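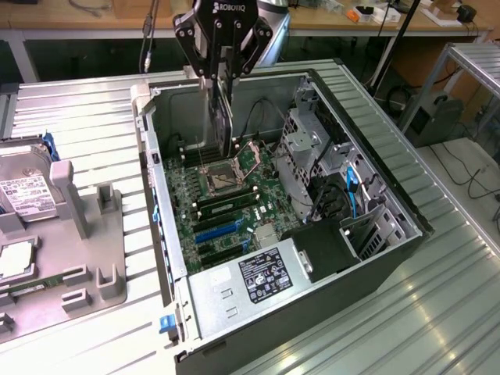
Marilou Policarpio has a spreadsheet with 2918 rows in it, and she would like it known that she typed the comments column herself.

"Row 312 just says 'no'," she says. "I stand by it."

Policarpio runs the test bench at Brullo, which takes old desktop computers to bits and puts the good ones back together for schools. Since March she has been trying out grippers on that second job, the putting back, with a view to buying one. The sales leaflets were no help. They all show a gripper holding an egg.

"We don't do eggs," she says.

Her shortlist came down to 3: a Robotiq with two fingers, a suction head, and a soft-fingered hand from a small firm called Pliltano, which she describes as "like being patted by a squid". Each was given the same work. Pick a part out of the grey tray, carry it over to an open tower lying on its side, and get it into the case without hitting anything on the way down.

The last bit is where the arguments start. A computer case is a box full of edges. There is the drive cage on one side, the power supply on another, and cables that never lie in the same place twice. The suction head was quickest by a mile over a bare table and hopeless once it had walls to think about. The soft hand was gentle with everything, including the things it was supposed to push.

And the two fingers? "Dull," says Policarpio, with real affection. "They're slim at the tips, so they go down into the case. Further up it's all knuckles and bolts, and you have to plan for the knuckles. I planned for the tips. That was most of April gone."

Her colleague Nerea Cordero, who writes the arm's programs, remembers it differently. "She planned for nothing. I planned for the knuckles."

Cordero's own complaint is with the controller. She tried Surkside's first, liked the screen, and then found it took nearly 66 milliseconds to notice that the fingers had met something solid. "You can bend a lot of metal in that," she says. They changed to one from Solís, which has an ugly screen and pays attention.

Memory modules remain the sore point. A person seats one by leaning on it until it clicks. The arm can lean, but the click is a matter of opinion, and Cordero has rewritten that part so often that she has stopped numbering the versions and now uses the names of cheeses.

So will Brullo buy the two-finger one? Policarpio says the form is filled in. Cordero says it has been filled in since the summer and is under a mug. We left them discussing Wensleydale, which drops things.

Dec 12, 2018, by the Workshop Desk
41 shares | 7 comments

Recent items
Surkside puts its prices up again
Which bench camera copes with shiny parts?
Readers' letters: in defence of the screwdriver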